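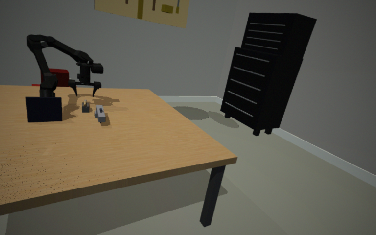
LORKSTEAD ICE HOCKEY CLUB TO PLAY NEXT SEASON ON A RINK WITH A ROOF THAT WORKS

Zitodix signs on as arena partner; September reopening planned; buckets to be retired

LORKSTEAD – Lorkstead Ice Hockey Club will return to its home rink in September after a summer of repairs paid for in large part by a new three-season agreement with Zitodix, the regional maker of floor cleaning products. The building, known to two generations of visiting teams as "the Fridge" and to the fire marshal by several other names, will be called the Zitodix Rink for the length of the deal.

The club considered a longer name. It was pointed out that the sign over the main entrance has room for 12 letters, and that the last three letters of the old one fell off during a playoff game against Jirnovby and have not been found.

Work on the roof began in the week after the season ended, which came earlier than the club had hoped. Lorkstead went out in the first round for the third year in a row, again to Jirnovby, and again in overtime. The club would like to thank Jirnovby for giving the roofers a head start.

What is being fixed

The main job is the roof over the north end, where water has been coming through above the visiting bench since before the current front office was hired. Visiting coaches have long suspected that this was on purpose. The club has always denied it and denies it again now, while admitting that no great hurry was shown.

Fuchs, the contractor, is replacing the roof panels on that side and the insulation under them. The firm is also rebuilding the corner boards at the Zamboni end, which have had a certain amount of bounce in them since a disagreement with the Zamboni. Home defensemen learned to use that bounce. They have been told they will need to learn something else.

Other work over the summer includes:

New glass all the way around, replacing panels of four different ages and at least two shades of yellow.

A new ice plant. The old one could be heard from the parking lot and, on humid evenings, from the next parking lot over.

Hot water in the visitors' locker room. The league raised this with us in writing. More than once.

A scoreboard that can show the number 7. For most of last season the home side's seventh goal appeared as a 1, although it must be said that this came up only twice.

The seats

The rink will hold 2000 people when it reopens, the same as before. Of those, 600 will have new seats in the center sections on the east side. Fans in the remaining sections will keep the wooden benches, which have been sanded, and which the club is describing in its brochure as "traditional."

Season ticket holders in the center sections keep their places. Anyone who has carved initials into a bench on the east side and wishes to have that piece of bench may collect it from the ticket office during August, between 10 a.m. and 4 p.m. Please bring proof that those are your initials. Last time we gave away old benches there was an argument, and it involved two people with the same initials and a wedding anniversary.

Prices for single games are unchanged. Season tickets go up slightly. The club did look for a way to phrase that more attractively.

The team

The hockey department has asked that this release also mention hockey.

Lorkstead finished fourth last season, with the second-best defense in the league and a power play that went the whole month of January without scoring. The coaching staff has reviewed the January tape and does not recommend it. The power play units will be changed for training camp, and the staff has said that every spot on them is open, including to players who have not previously shown any interest in shooting.

Most of the roster is coming back. Both goaltenders have signed again, which was the first order of business, seeing that they faced more shots than any other pair in the league and were polite about it. Three forwards have moved on, one of them to Jirnovby. The club wishes two of them the very best.

Training camp will open at the practice rink across town while the new ice is being put down. The first exhibition game is planned for the end of September, at home, against Jirnovby. The schedule was drawn up by the league office and we had no say in it. The visiting bench will be dry.

About the agreement

Zitodix will have its name on the building, at center ice, and on the back of the Zamboni, where it will be read mostly by people waiting for the Zamboni to finish. The company will also supply the rink with floor cleaner for the run of the deal. Anyone who has walked the west concourse after a Saturday doubleheader of youth games will understand why that clause was the first one both sides agreed on.

Part of the money is set aside for youth hockey. The club lends out skates, helmets and sticks to children trying the game for the first time, and the stock has been getting thin. Some of the helmets are older than the parents doing up the straps. New gear in the smaller sizes will be ready for the learn-to-skate sessions, which start again once the ice is in and will stay free for first-timers. Parents are reminded that "first-timer" is meant to cover a single season.

The agreement does not change the team colors. There was a rumor about this in the spring, and the club received a number of letters, one of them in verse. The jerseys will remain green. They will be a slightly different green, owing to a change of supplier, and we ask everyone to give it a few games before writing in again.

Opening night

The public is invited to walk through the building on an open afternoon before the first exhibition game. Doors open at 1 p.m. There will be skating on the new ice for anyone who brings skates or borrows a pair, and the concession stand will be selling the same chili as before. The chili was not part of the renovation. Suggestions that it should have been can be left at the ticket office.

The club expects around 4000 visitors over the course of the afternoon, which is twice what the building holds, so please come in, have a look, admire the ceiling and make room for the next person. Parking on the grass is not allowed. It was not allowed last year either.

Season tickets are on sale now at the ticket office and by phone during office hours. Single-game tickets go on sale in August.

About Lorkstead Ice Hockey Club

Lorkstead Ice Hockey Club plays its home games at the Zitodix Rink and runs youth teams for boys and girls in all age groups. It has won the league championship once, in a season that older supporters will describe to you in full if asked.

Press contact

Media passes for the exhibition game can be requested from the club's press office. Members of the press are advised that the press box was not included in this phase of the work, and that the stool on the left should not be leaned back on.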